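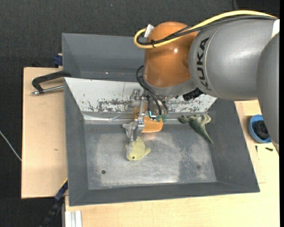 Most advice on washing stuffed animals comes down to "toss it in the machine on cold," and I don't trust it. I've ruined enough of them that way. What goes wrong depends on the size of the toy, what it's filled with and how it was put together, and a care tag covers maybe one of those. Small soft toys like the few in the dark gray bin are the easiest kind to start with, so if you've never done this, practice on something that size before you touch the giant bear.

What you need

A sink or dishpan, mild liquid soap, an old toothbrush, two bath towels and a mesh bag with a zipper. You do not need a plush shampoo. I bought a bottle of the Tallari one and used it next to plain dish soap on two matching rabbits, and I couldn't tell which was which afterward. My neighbor Citlali Barajas swears by it. She is welcome to the rest of mine.

Step 1. Check it over

Squeeze the whole toy. Anything hard inside (a squeaker, a battery box, a music button) means it doesn't go under water at all. Wipe the outside with a damp cloth and stop there. Tug on the eyes and nose too. If they're glued, assume the glue is worse than it looks.

Step 2. Test the color

Wet a white rag, rub it on the back or the bottom of a foot, and look at the rag. Red and dark blue are the usual offenders. I've read that a splash of vinegar "sets" the dye. I've tried it on three toys and they all bled anyway.

Step 3. Wash

Fill the sink with cool water and add about a teaspoon of soap. Push the toy under, squeeze, let go, and repeat for 5 minutes. Use the toothbrush on the paws and chin. Going by machine? Zip it in the bag, pick the gentle cycle and put a towel in with it - and don't believe a dial that says "delicate" until you've watched it spin once.

Step 4. Rinse

Keep changing the water until there are no suds when you squeeze. This takes longer than you think. Soap left in the fur dries stiff, and then people blame the toy.

Step 5. Dry

Roll it in a towel and lean on it. Don't wring. Then set it in front of a fan and turn it every few hours. A small one can take a full day, and a thick one can take three, even in August. Skip the hot dryer, whatever the tag says. Fake fur frizzes in heat and I have never gotten it back.

Brush the fur with a dry toothbrush while it's still slightly damp. If the middle smells musty the next morning, it wasn't rinsed or dried well enough, so go back to Step 4.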